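What I Learned From Turning Down a Promotion

6 min read

So I did the thing. After eleven weeks of going back and forth (and one very long drive home with the radio off), I told my boss at Avitz that I didn't want to be a department head. She was kind about it. She also looked at me like I'd handed back a birthday cake.

I want to write this down while it's fresh, partly for those of you who emailed after my last post, and partly so I can read it again in November when the budget meetings start and I wonder what on earth I was thinking.

Some background if you're new. I've been in operations at Avitz for a good stretch now, and before that I was at Flanagan, where I learned most of what I know about work, including a few things I had to unlearn. At Flanagan the ladder was very simple. You did your job well, and as a reward they took your job away and gave you a team. I went up two rungs like that. By the end I had 59 unread messages every morning before coffee and I hadn't solved a real problem with my own hands in months. I was tired and short with people, and my family could tell you exactly which nights I'd had a staffing call.

When the Avitz offer came I said yes in my head in the first ten seconds. More money! A bigger title! My mother would finally have something to tell the neighbors! Then I got home and noticed I'd already started dreading it.

I made a list, which is my answer to everything. I wrote down every part of my week that I looked forward to, then every part I put off. The looking-forward side was mostly mentoring the newer folks, fixing a messy process, and writing things up so other people could use them. The putting-off side was approvals, headcount, and any meeting with the word "alignment" in it. Then I wrote out what the new job would be, as best I could tell from the posting and from asking around. You can guess which side it matched.

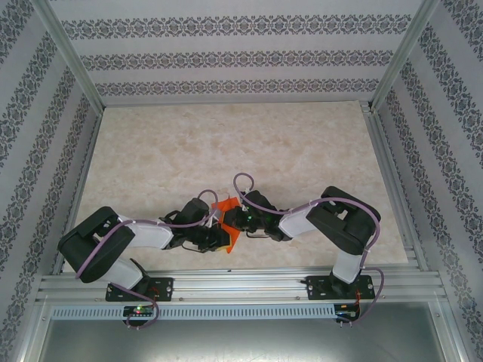
Two arms, one orange object.

The money part was harder, and I don't want to skip over it, since a lot of career writing does. The raise came out to 800 dollars a month after taxes. For us that's a car payment plus most of the groceries. We sat at the kitchen table one night and went through it line by line. We could manage without it. If the roof had been leaking, or if one of the kids had been a year from college, I think I would have taken the job and made the best of it, and that would have been a fine choice too. I'm a little allergic to people who say "follow your heart" from a paid-off house.

What helped the most was a workshop I did through Jeduvside a while back. It was 4 evenings on a video call, cameras on, everybody eating dinner. One of the exercises was to describe a good ordinary workday, start to finish, with no titles in it. Mine had a walk in it. It had somebody younger than me figuring something out while I sat next to them and kept my mouth shut (still practicing that one). I dug the page out of a drawer the night before I gave my answer, and I hadn't changed my mind about any of it.

As for how I said it — I kept it short. I'd drafted a speech in Grudeo, which is where I keep all my notes, and the word count at the bottom said 1,401. For a "no thank you"! I cut it down to a few sentences. I thanked her, I said I wanted to stay close to the work, and I asked if we could talk about making the mentoring part of my role official. She said she'd think about it. We have that conversation coming up, and I'll let you know.

A couple of people have asked if I'm worried the door is closed now. Yes, a bit. I was awake at 3 a.m. the other night picturing the person who takes the job and whether I'll like reporting to them. I might not. I'd be lying if I said my ego wasn't sore, too. Watching a job get posted when it could have been yours is a strange feeling, and I've peeked at the listing more times than I'd like to admit.

If you've been through something like this — either direction — I'd love to hear how it looked a year later. The comments are open, and I do read all of them, usually on my lunch break with a sandwich in the other hand.

Next time I'm going to write about the mentoring proposal, assuming I've finished it by then. It's half a page so far and most of that is the heading.

Contact | Copyright, all rights reserved | Back to top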